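How many cup demos is enough?

triltdale_vee
Day two of collecting with the hand-held grippers, and my forearms are toast.

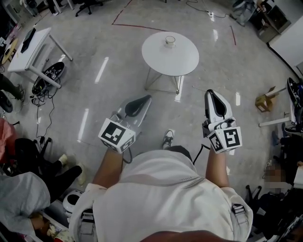
We're aiming for 3,000 demos total and I did 100 before lunch. Do I keep the table in one spot, or move it every take?

kfurukawa
Move it! We kept ours put for the first batch and the policy basically memorized the floor.

Ginette H.
Disagree, at least early on. Get 50 clean ones from one spot, train, see what breaks – then start moving stuff.

kfurukawa
That's how you end up throwing out 50 demos, Ginette.

Ginette H.
I've thrown out 26 in my life and they were all bad tracking, lol. Watch your marker cubes, OP, don't let your wrists cover them.

triltdale_vee
Ok, splitting the difference: new spot every ten takes. Will post the numbers when the first run finishes.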